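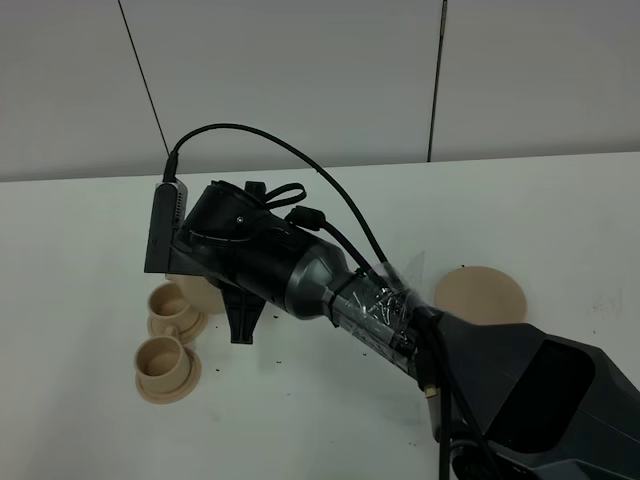

The tea set on Dorota Domański's bench at Moltholm is small and tan, and she has asked her robot to deal with it. I had come to learn whether I could stop doing dishes by December.

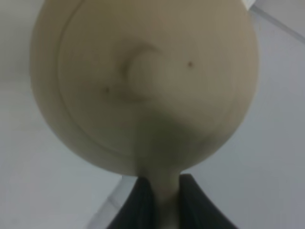 *By Gunhild Lund*

A stem held between two dark fingers looks like competence. Domański won't go that far. "Ask me about a wet plate," she says - and then doesn't wait to be asked.

Crumbs are another department. So are the cups. 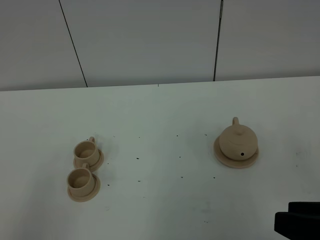
## Meanwhile, at my sink

Two mugs, one pan, no arm. I washed them myself.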